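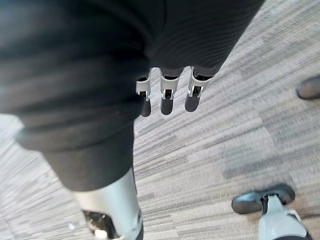 Fig. 4. Cover on, fingers hanging clear of the carpet.

4. Fitting the fabric cover

I do this with the Dalen standing on carpet, as a dropped screw on a hard floor goes for miles. Give yourself 40 minutes the first time. You'll get quicker!

Caution: main switch off and battery out before your own fingers go anywhere near the knuckles.

1. Stand the robot with both feet flat and let the arms hang.

2. Feed the hand through the sleeve slowly, fingertips first. The brackets love to snag on the cloth (I've darned two sleeves already), so fold the fingers together and cup them in your palm.

3. Pull the sleeve down until it covers the base of the fingers and stop there. The silver brackets and the dark pads stay bare.

4. Now the legs. Work the fabric down until the hem sits above the exposed joint, and bend the leg by hand a few times. If the hem creeps into the joint, hitch it up and try again.

5. Smooth out the worst of the folds. A few wrinkles are fine, and pulling it drum-tight only strains the seams.

6. Wipe the finger pads with a dry cloth. No sprays, please.

Note: I take the cover off for a wash every 60 running hours. Halvard Haugland leaves his longer and we've agreed to differ.

Spare covers are part 826 in the Grustel list. For the finger pads, go to section 5.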